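Trallus notebook — Costello cell, simulated
Jun 24, 2021

False "holding" flag on the right arm

Picking up from the overnight batch. 46 episodes queued in Bolter, all completed as far as Bolter is concerned, no crash, no solver warnings. 17 of them are marked as sorted when they weren't. The score script passed them because it reads the task state and the task state was wrong. So last week's sort numbers for Costello are suspect too and should not go in the report until they are rescored from part positions.

The task, for whoever reads this cold: switch parts on the brown table, yellow caps go in the yellow tray, red caps in the red tray. Green ended parts are in the set as of this batch and also have to be picked up, passed under the ID check and put back on the open table. Right arm works the yellow side, left arm the red side, and either one may reach into the middle if it has the zone lock.

What the log shows in a bad episode:

— left arm closes on a part, force on both fingers, flag goes to holding
— right arm flag goes to holding on the same tick
— right arm has had no close command
— right arm skips its pick, does the carry move, opens, reports a place

The right arm then goes on to the next item on its list with the last one still where it was. In the log that is a clean pick and place, with the correct durations, which is how it got past us.

First thing I looked at was the tray side, thinking the parts were being placed and then bouncing out. We had that in October with the old rim mesh, when the collision shape was a solid block and parts got thrown off the top of it. Went through the wrist views for the yellow tray. Parts sit on the tray floor as they should, none sunk into it and none floating. 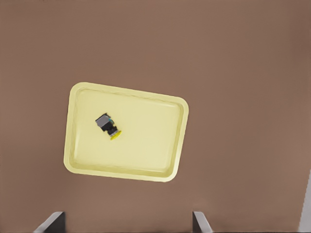
Yellow tray from the right wrist. Yellow-capped part lying in the upper left of the tray, fingers open below.

Replayed the placements with contacts drawn. Contact points are on the tray floor and the part comes to rest inside the time we allow for it. Dropped the same part in by hand at several angles and it stayed in the tray each time. So the tray is fine and so is the rim. I lost most of the morning on this and it was the wrong place to look.

After that I stopped trusting the state log and stepped through the episodes with the table view open next to it. Bolter lets you pin the flags to the tick counter, which makes it easy once you know to do it. The worst one is the episode where the run stalls at tick 1,497. There the left arm is working at the red tray and the right arm is down between the yellow tray and a green ended part, and the log line for that moment says both arms are holding.

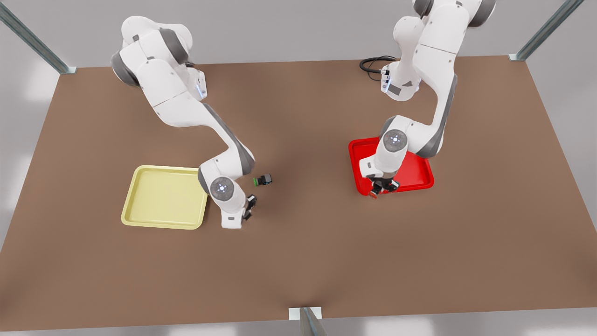 Table view. Orange-red piece at the left gripper. Nothing visible in the right one; green-ended part on the table next to it.

If the right gripper had the part, the part pose should follow the gripper pose. Plotted one against the other for the stretch where the flag is up. Gripper moves, part doesn't. Part position is flat to the last digit, so it wasn't even touched.

Cause

The grasp check was split out into its own module when we moved Costello to two arms. It keeps finger force and finger width in a buffer, and the buffer is made once at load and handed to both arms. Whichever arm writes last wins. The left arm updates after the right in the loop, so a left side grasp overwrites the right side reading and the right arm picks it up on its next read. The other direction gets overwritten before it can do any harm, which explains why we only ever saw it on the right.

It stayed hidden in the earlier runs because the arms took turns. The scheduler change that lets them work at the same time is what brought it out. The one-arm tests pass either way and there was no two-arm test for the flag. Should have been.

Why this matters outside the sim

The same module is in the build for the cell at Lonthorpe. I checked the tag, it has the shared buffer. Two problems there.

1. Zone lock. An arm that thinks it is holding asks for the carry lane through the middle, and the lock gives carry moves priority over approach moves. A false flag can put one arm across the middle while the other is still coming up from a pick. In the batch the closest the forearms came was still outside the stop distance, but that is down to the part layout and I would not count on it.

2. Opening on a false place. The gripper opens wide at the end of the carry with no check of what is next to it. On the table here it would push a part over. At Lonthorpe the fixture is closer in.

Sent a hold notice to Lonthorpe before lunch: single arm mode only, reduced speed, until they have the fixed build. They confirmed they are in single arm mode. They had not run both arms together on this tag.

Fix

Each arm now makes its own buffer at start. The module refuses to load if it is given one from outside. Also added a plain check in the task layer: if the flag says holding and no close command was sent since the last open, stop both arms and write the tick to the log. It would have caught this on the first episode.

Reran the 17 bad episodes from their saved seeds. The right flag stays down when the left closes. Two of them still end with a part outside its tray, but those are real misses, with the fingers closing short of the part, and the log reports them as misses. Separate problem, probably approach height on the low-lying parts. Not touching it in this change.

Open items

— Rescore last week from part positions. Old scores moved to a folder marked do not use.
— Two-arm test for the flag, both directions, run on every build.
— Zone lock: carry priority should need the part pose to agree in sim, and finger width on the real cell. Width alone won't tell a thin part from closed fingers, so needs thought.
— Stall at tick 1,497. The lock request was never released after the false place. Goes away with the fix, but the lock still has no timeout. Want one.
— Full batch again overnight with the new build, same seeds, table view and both wrist views saved.
— Lonthorpe stays in single arm mode until the batch is read by a person, from the views as well as the score.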